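Packing less for the coast walk
Posted by Beatriz Arruda on Sunday, September 15, 2024

Two of us are walking the coast track again this spring, and I've been going through the gear cupboard. Last time my pack was far too heavy by the second day. The tent and stove are staying as they are, so the savings have to come out of clothing.

I'm taking one shirt to walk in, one to sleep in, and two pairs of underwear. Wash one at camp, wear the other. Madalena reckons I'll regret it if it rains.
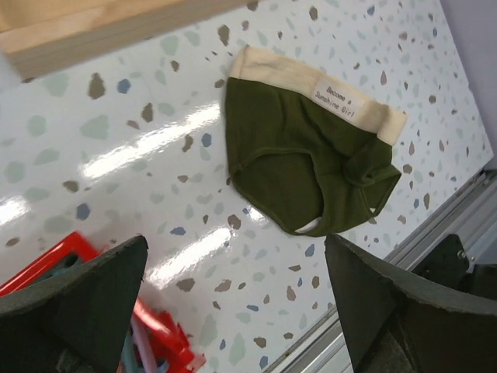
Olive green briefs, cream waistband.

The rain jacket was harder. My old one weighs more than 600 grams and I've had it for years, but the zip sticks. I'll probably take it anyway – a new one isn't in the budget.

Next job is sorting out the food drop with Hélder.

Recent posts
Resealing the tent seams
Which socks lasted
Getting to the trailhead by bus

© Beatriz Arruda | Contact | Back to top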